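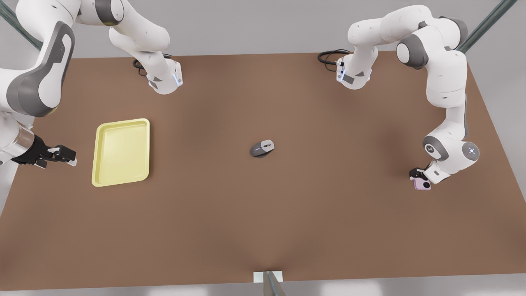
*A brown tabletop with two white arms at work, computer rendering.*

Nadège Baudry has restored furniture in Bostel since she was 20, and she still does most of her finishing by hand. We talked over coffee in her kitchen, mostly about tables.

"People bring me a table and ask for it to look new," she said. "I ask them how they use it. If there are kids doing homework on it every night, I'm going to suggest a matte oil. You can fix a scratch in oil with a rag. A gloss lacquer you have to strip."

She learned the trade from Gilles Aubert, who ran a shop on the other side of town and did not like power sanders. Baudry uses one, but only for the first pass. "He would come by and look at it and say nothing. That was worse than yelling."

Her busiest month is April, when people clean house and notice what is wrong with their chairs. Last year she took in 6 dining tables in one week and had to store two of them at her sister's place.

Prices are a sore subject. A full strip and refinish takes her four days – longer if there is veneer – and some customers walk away when they hear the total. "I don't argue. They can buy a new one for less. Some of them come back."

She is now working on a walnut desk for Quentin Royer, with one drawer that still sticks in damp weather.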